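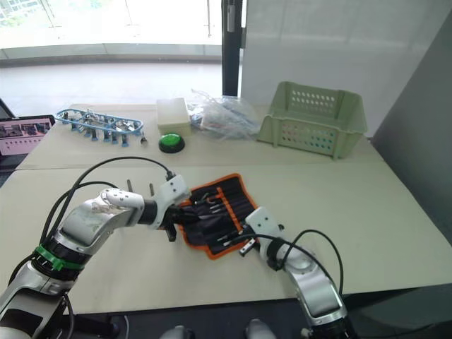
*Tool roll task, both arms at the fabric, head view.*

**kocsis_fan**
Finished the Zaltska writeup. Short version: they trained the same policy on 100, 200 and 500 demos of the tool roll task, and 200 did as well as 500. I have spent a chunk of my life collecting demos, so I'm taking this personally.

**Umemley**
Did as well on what, though? Their test rolls were all laid out by the same person. Mix up who lays out the roll and I bet the 500 run pulls ahead.

**kocsis_fan**
Section 4. They had 2 people do the layouts. Same curve.

**Umemley**
Two people. Alert the journals.

**r_imhof**
Rupert Imhof here, I ran the evals. The part everyone skips is that we threw out demos where the operator paused mid-reach. The 200 are what I'd call clean. The 500 include the pauses, and the policy learned to pause too — very faithfully, I might add. It would hover over a pocket like it was choosing a wine.

**Umemley**
So the result is about filtering and the title is about quantity. Did you run 500 clean ones?

**r_imhof**
No. Ifor Cadwaladr wanted to, and he was right, and then it was October.

**nelton_bench**
Disagree with the filtering anyway. Some pauses are the operator looking at the strap before going in. Cut those and you lose the careful ones.

**r_imhof**
Fair. We cut on duration only. I'll post the threshold when I find which script it's in.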